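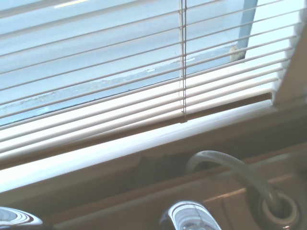 Gradmont sells its Pruso briefing service to people who follow sports diplomacy for a living: federation staff, sponsors, freelancers like me who get a call at dinner asking which ministers are going to an opening ceremony. It costs $44 a month. I paid for 3 months out of my own pocket and read it most mornings. I went in doubtful and I've come out only a little less so.

The pitch is speed. Pruso claims to follow 700 sources, from foreign ministry press pages to local sports papers, and to turn them into short alerts with a tag: attending, not attending, undecided. The alerts do come fast. The tags are where the trouble starts. A minister who says her country "will consult its partners" has said very little, and yet Pruso twice filed that sort of line under "not attending" before moving it to "undecided" later in the day. No correction notice went out either time. If I had passed the first version to an editor, the mistake would have had my name on it.

I asked support about this. Olaia Calvo, who signs the replies, wrote back that tags are "provisional until reviewed." Fine, but the word provisional doesn't appear on the alert. It's in the help pages, four clicks down.

The weekly essay is better. Roswitha Ackermann writes most of them, and she knows the difference between a boycott by athletes and an empty seat in the VIP box, which plenty of newspapers still blur. Her piece on why sports ministers and foreign ministers from the same government so often contradict each other was worth saving. Oduor Mwakalinga's column on host city contracts was dry, and I mean that kindly. I would pay for these two alone, though I wouldn't pay $44.

Search is poor. Type in a country and you get everything, oldest first, with no way to limit it to official statements. The phone app logged me out every few days. The rival service from Pekik has a plainer layout and far fewer sources, but each item links straight to the original text, and in this line of work I'd take the link over the summary every time. Pruso links to the source about half the time -- the rest you have to hunt down yourself.

A new version is promised for December, with dated corrections on every alert. I've heard promises like that before from other outfits, so I've let my subscription lapse until I see it working. If you already have it through your employer, read Ackermann, skim the alerts, and check every tag against what the minister said.

Two and a half stars out of five. Reviewed 5th November, paid subscription, web and phone.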